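VANUTSTEAD BUILDING SERVICES COOPERATIVE
Minutes of the Regular Meeting of Members
21st August

Juniper Kincaid presided and called the meeting to order at the Drenow Road office. A quorum was present. The minutes of the previous meeting were approved with one correction: the carpet extractor listed as sold was traded in.

1. Ramasamy contract
The chair reported that the stairwell and window cleaning at the Ramasamy building has been renewed on the present terms. The tenant on the upper floor has asked that crews finish before office hours. Members agreed to the earlier start, with the shift premium to apply. The request to add gutter cleaning was referred to the estimator.

2. Dryer vent and kitchen exhaust work
Members discussed complaints about late arrival. It was moved and seconded that the dispatcher telephone the customer whenever a crew is running more than 17 minutes behind. Carried.

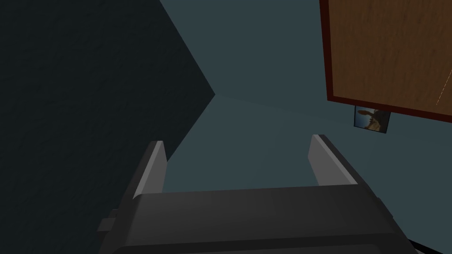
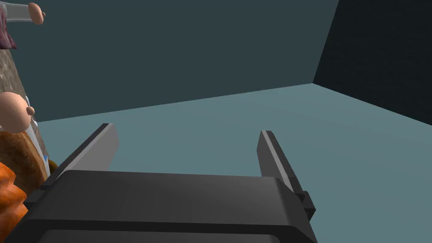
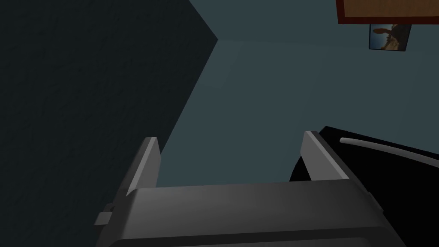
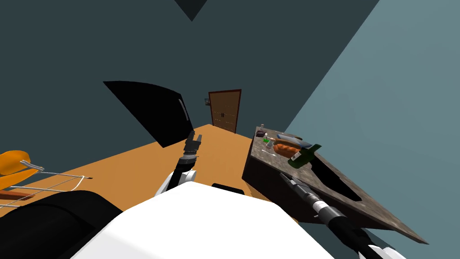
The chair reminded crews that filters removed from a customer's premises are to be bagged on site and entered on the job sheet. Two sheets were returned last month without a signature and could not be billed until the customer had been visited again.

3. Supplies
The price of Stustik floor stripper has gone up. The purchasing report recommended one bulk order, at a cost of around $3,000, to be stored in the rear bay. A member asked whether the bay meets the storage requirements on the label. Action: the chair to confirm with the landlord before the order is placed.

An invoice for $487 for repair of the truck-mounted vacuum was approved for payment. The hose reel was not covered under the warranty.

4. Training
The ladder safety refresher will be held in October. Attendance is required for all members on exterior work. Members who hold a current card should bring it to the office for copying.

5. Other business
Motion to replace the lettering on van 2. Tabled until quotes are received.

There being no further business, the meeting was adjourned.

Approved for circulation: Juniper Kincaid, Chair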